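Dried beans in the slow cooker: can I cook a big batch and freeze the cooking liquid too?

Posted in Slow Cooking & Batch Meals
April 18, 2020 | 761 views

Jade Sutherland
Hello all! I've finally been converted to dried beans and I'm completely hooked. I did a bag of black beans on Sunday-lunch scale (far too many for two of us) with an onion, a bay leaf and a good spoonful of cumin, and they were the creamiest beans I've ever eaten. My question is about the next batch. The pot was full of this gorgeous dark liquid and I poured most of it down the sink, then regretted it all evening. Can it be frozen like stock? And do the beans go mushy if they're frozen as well? I'd also like to try pinto beans and maybe kidney beans, if anyone has timings. My slow cooker is an old Clisska with only low and high, no timer.

Gumaro Quezada
Oh, never pour it away again, Jade! Bean broth is wonderful stuff. I freeze it every time, in tubs of 200 ml, and it goes into rice, chilli, tomato soup, anything that wants a bit of body. Leave a gap at the top of the tub or the lid will pop off. It sets to a jelly in the fridge, and that's a good sign.

The beans freeze beautifully as long as you keep them covered with some of their liquid. Mine only went mushy when I drained them first. Thaw overnight in the fridge and warm them gently.

Timings: black and pinto beans, soaked overnight, take me 5 to 6 hours on low. Start tasting at 4, as fresh ones are quicker. Salt goes in at the start, whatever your gran says! I use the method in my old Chávez paperback, page 16, where you also put in a dried chilli and a whole head of garlic cut across the middle. Squeeze the soft garlic back into the pot at the end. Heaven.

PLEASE don't put kidney beans straight in the slow cooker though. Soak them, throw that water away, then boil them hard on the hob in fresh water for a good ten minutes before they go in. A slow cooker on low doesn't get hot enough to deal with the toxin in them. I'd throw out the boiling water as well and not save that one for soup.

Tristance
I just use tins tbh but the broth thing sounds great, going to try it with chickpeas. Someone told me a pinch of bicarb in the soaking water makes the skins softer? Works for hummus anyway. Don't overdo it or they taste of soap.

Jade Sutherland
Thank you both, this is brilliant! Pintos are soaking as I type and I've cleared a whole freezer drawer. Very glad I asked about the kidney beans, I'd have tipped them straight in. The garlic trick is happening tonight! 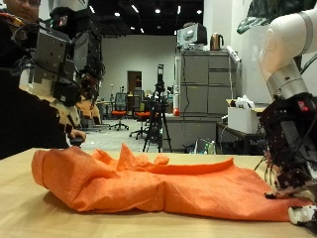
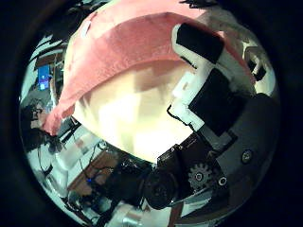
Orange cloth on the wooden table (first photo), pink cloth up close (second)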